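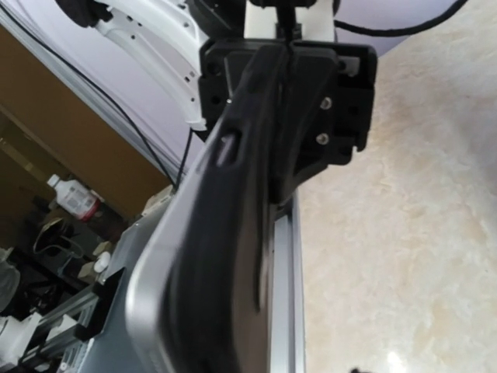 Sublease or buyout? Two years left on a small office and I only need half of it

Posted in: Leasing & Office Space
Asked by Fasil Mekonnen

Hi all, long time reader, first time asking. I run a little bookkeeping and payroll shop and we're on the fourth floor of the Gremham building, the one with the bank branch on the corner. We signed a five year lease back when I thought everybody would be coming in every day (ha). Now most of my people are home three or four days a week and I'm paying for desks that nobody has sat at since summer.

What we have is 669 square feet, one big room with a glassed-in office at the back and a kitchenette we share with the tenant across the hall. Rent went up in April and it goes up again next April. I've got 2 years and change left on the term.

So I called the management company, Wisico, and asked what my options were. The woman there was very nice and told me I could (a) sublease with the landlord's written consent, or (b) ask for a buyout, and she'd "see what ownership had an appetite for." I asked if she could give me a ballpark and she said no, I should make an offer. That makes me nervous because I don't know what a normal offer looks like and I don't want to start way too high.

Other stuff that might matter:

The lease has a clause that says if I sublease for more than I'm paying, the landlord gets half of the extra. I'm not expecting extra, I'd be thrilled to break even.

There's a personal guarantee. I signed it without thinking much about it, I was in a hurry to get in before tax season.

There are at least three other suites for rent in our building right now, all with signs in the lobby, and one of them has been sitting there since before we painted.

Has anyone done either of these with a small space? Which was less of a headache? I'd still want a place to put two desks and the file cabinets, so I guess there's a third option where I share with somebody and stay put. Thanks in advance!

3 answers

Answer from Ynyr Phillips
Marked as helpful by the asker

Hi Fasil! I've been on both sides of this, once as the tenant trying to get out and once as the guy taking over somebody else's space, so I'll tell you what I wish I'd known the first time.

First thing, go read the guarantee again before you do anything else. Some of them shrink over time (they call it a rolling or a "good guy" guarantee, depending on where you are) and some of them hang around your neck until the very last day. If you sublease, you are almost always still on the hook for the whole rent. Your subtenant stops paying, Wisico calls you, and it's up to you to chase them. That happened to me with a guy who sold vending machine routes. He paid for five months and then moved out over a weekend, and I covered the rest of the year out of my own pocket. Not fun!

Second, those empty suites in your lobby. They hurt you both ways. Anyone looking for a small office can go straight to the landlord and get fresh paint and a free month or two, so your sublease has to be a good bit cheaper to get a look. And the landlord isn't dying to take your space back either. When I did my buyout the building was nearly full and they had someone waiting, so they let me go for four months' rent plus my deposit. I wouldn't count on that in your shoes. I'd open at three months and the deposit, in writing, and be ready for them to come back with a lot more. Ask for a full release of the guarantee in the same letter. If that's missing, the deal isn't worth much.

Third, the sharing idea is the one I'd look at hardest. Check whether your lease treats a desk-sharing or license arrangement the same as a sublease. Mine did, in a paragraph way at the back under "Occupancy," and I had to get consent anyway, plus pay a review fee. But it was easy compared to the rest of it. We had a two-person architecture outfit called Pattinasarany in our front room and they were lovely, and they paid 40 percent of the rent, which took most of the sting out. Put their name on your insurance certificate, or have them get their own and name you and the landlord on it. Get a month's deposit. Write down who gets the parking space, because I promise you will end up talking about the parking space.

One more thing, get a lawyer to read whatever you sign. I paid for an hour and a half and it was money well spent.

Answer from suite118

just stop paying and they'll negotiate real quick lol. worked for my brother in law

Comment from Ynyr Phillips: Please don't do this with a personal guarantee, Fasil. They can come after your house.

Comment from suite118: he didnt have a house

Answer from marlowe_k

Agree with most of the long answer. I'd add a fourth option, which is to ask if they have something smaller in the same building and will let you swap. Landlords call it a relocation or a downsize, and they like it better than a buyout because you're still paying rent. Usually they want you to add time to the lease in return. We went from a corner suite to an inside one at Vitano Plaza and added a year. It cost us the movers and new phone lines, and they did the carpet. If one of those vacant suites is small enough for two desks and your cabinets, that could be your whole answer.

Also get the escalation in writing on the new one. Ours had a bigger yearly bump than the old lease and I didn't catch it until the first invoice.

Comment from Fasil Mekonnen: Oh wow, I never thought of asking for a swap. The one on two is definitely smaller, I walked past while the door was open. I'm going to call Monday and I dug out the guarantee, it's four pages and I understand maybe one of them. Lawyer it is. Thank you both!

Comment from marlowe_k: Good luck. Ask about the second floor bathrooms too, ours were down the hall and around the corner and I still hear about it.

Last activity: Friday, December 15, 2023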